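Sorting and Storing Small Household Items in Open Bins
Student project report, Ekex course in Home and Workplace Organization
Submitted in January

1. Background

Our group looked at how small soft items and odd-shaped items are put away in open plastic bins. We picked caps, gloves, scarves and small potted plants, as these are things that end up on tables and chairs in most homes and have no fixed place. The bins were two colors, blue and pink. The rule was simple: clothing goes in blue, everything else goes in pink.
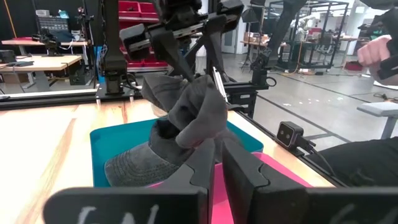
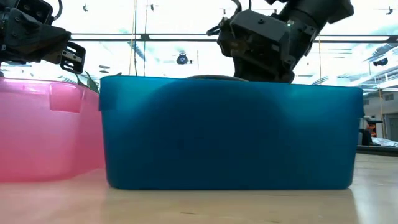

The colors were questioned at our first presentation. Peixoto asked why we needed two colors at all, and said that in a hallway at home people throw things into whichever bin is closer. According to Peixoto, a label with one word on it would do more than a color, and a bin with a lid would be left shut on the floor with the cap lying on top of it. We took the remark about lids seriously and left lids out of the project. We kept the colors but added a comparison with labels, described in section 4.

2. What we wanted to find out

The main question was whether a soft item that has been put in a bin can be found again without emptying the bin. A second question was how much the order of packing matters. We had noticed at home that a cap put in last keeps its shape and a cap put in first usually does not.

We did not look at drawers, shelves or hanging storage. These are covered in the Plostura storage handout we were given in class, and most of what it says concerns closets.

3. Method

We used the same plan for each trial. The items were laid out on the table. One member of the group put them away following the rule for that trial, and another member, who had been out of the room, was asked to find one named item. We wrote down whether the item was found without taking anything else out.

We ran 80 trials. The results were entered in a spreadsheet in Editz, which gave us 1,326 filled cells by the end, counting notes. Entering the notes took longer than the trials did, and we would use a shorter form another time.

There were 4 packing rules:

Rule A: gloves first, cap on top.
Rule B: cap first, gloves on top.
Rule C: gloves tucked inside the cap, cap placed with the opening up.
Rule D: no order, items dropped in as they came to hand.

Gloves were put away in pairs when we had the pair. Single gloves were treated the same way as pairs, which caused some trouble later on (see section 5).

4. Results

Rule C was the easiest for finding gloves. The person searching looked in the cap and the gloves were there. It was less good for the cap, which got wider at the band after repeated use. One of our caps already had a worn brim and we could not see much difference in that one.

Rule A kept caps in the best shape, but gloves under a cap were often missed. The searcher lifted the cap, saw one glove and stopped looking.

Rule B was the slowest. A glove lying on a cap slides down the side, and in a deep bin it goes to the bottom corner. Fabric gloves did this more than leather ones.

Rule D gave mixed results, as expected. With only a few items in the bin it was as good as the other rules. With more items it was worse than all of them except Rule B.

The see-through bins helped, but less than we thought they would. A dark cap behind a colored wall shows up as a shape, and the searcher can tell that something is in there without being able to say what. The pink walls were a little easier to see through than the blue ones, at least in our room with the ceiling lights on. We did not test this in daylight.

For the comparison with labels, we put a strip of masking tape on each bin with the word CLOTHES or OTHER. Fewer items went in the wrong bin with the tape on. When we took the tape off again, people who had already used the bins with labels kept to the rule. So the labels seem to matter most at the start.

5. Problems

Gloves that have been pulled off in a hurry are partly inside out, with the fingers bunched up inside the hand. We had not planned for this. Some of us straightened the fingers before putting the glove away and some did not, and a bunched glove takes up more room and is harder to tell from a sock. After we noticed, we agreed to leave all gloves as they were. The trials before that are marked in the spreadsheet.

Plants were a poor choice of item. They do not belong in a bin with anything that tips over, and soil got on the table. We kept them in the results for the pink bin but would leave them out if we did this again.

The shallow bins and deep bins should also have been tested separately – we mixed them, and some of the differences between the rules may come from the depth.

6. Suggestions

For a hallway with one or two people, a shallow bin and Rule C should work well enough. For a larger household we would use one bin per person. Caps that need to keep their shape should go on a hook.

A later group could repeat the trials with winter clothing only and with bins of one depth. The spreadsheet and the blank form are in the course folder.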